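I want to make the case for dull shelves. We run a two-armed tidying cell at Vurbridge, and for the first year I put all my love into the arms. New cables, new finger pads, a calibration every morning before coffee. Wonderful fun! And the success rate sat there like a brick.

Then Vasiliki Vasilakis came over from Kotudberg, watched six runs and asked when anyone had last looked after the shelving. I had no answer. We treated it as furniture. She treats it as part of the machine, with its own page in the logbook, and I've come round to her way completely. 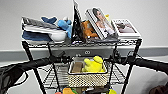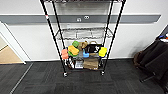
So now the rack gets its turn first. Castors checked, posts square, each wire shelf pressed at the corners to see if it rocks. After that the objects: soft things, stiff things, awkward things, mixed up and swapped between levels so the arms never get a lazy week. It takes 30 minutes and I look forward to it (my family find this worrying).

Vlastimil Brabec, who keeps the Besetti cell going, thinks I overdo it. His view is that a good robot should cope with a wonky shelf, and of course it should, one day. But if you don't know how wonky the shelf was, you can't tell what it coped with. We logged more than 800 picks in October with the rack checked each time, and for once I could read the failures and see which were the gripper's fault. Bakalis want to try the same routine, and I've sent them our page.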